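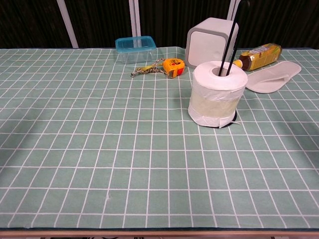 Phone reviewer (part-time, remote, opinions required)

Cloritz publishes reviews of smartphones, the cases people put on them, and the chargers that no longer come in the box. We need another reviewer, mainly for midrange Android handsets, starting in April.

The work: two full reviews a month, each 12 days of using the phone as your only phone. That means your SIM, your banking app, your group chats and your mother calling at dinner. You run our battery loop, shoot our set of test photos, and then write it all up for people who have a contract ending and a headache coming on.

We run benchmarks on Poltix, our in-house test suite. It was written by someone who has since left and it has moods. You will be given the password and our sympathy.

You should have:
- A published review or two we can read. Your own blog is fine. A forum post is fine if it's long and somebody argued with it.
- A working knowledge of chipsets, including which ones are last year's with a letter stuck on the end.
- The ability to describe a black rectangle in a way that differs from how you described the previous black rectangle.
- A tolerance for comments from people who own the phone you gave a 6.

You don't need a degree, a studio, or a large following. If you use the word "buttery" about scrolling, we will edit it out and think about you for a while.

Pay is $513 per review, plus the return shipping. Phones go back to the manufacturer when you're done. Cases you can keep, and after a year you will beg us to stop sending them.

Our office is in Sedgwick, above the Brimiro repair shop, and you're welcome to use a desk there. Most of our writers visit once, see the stairs, and work from home.

To apply, send us a link to your writing and 2 paragraphs on the phone you use now, one for and one against. No résumé at this stage. Applications sent from the phone in question get no extra credit, but we do enjoy the typos.

We reply to everyone, usually late in the afternoon, when the battery tests are charging.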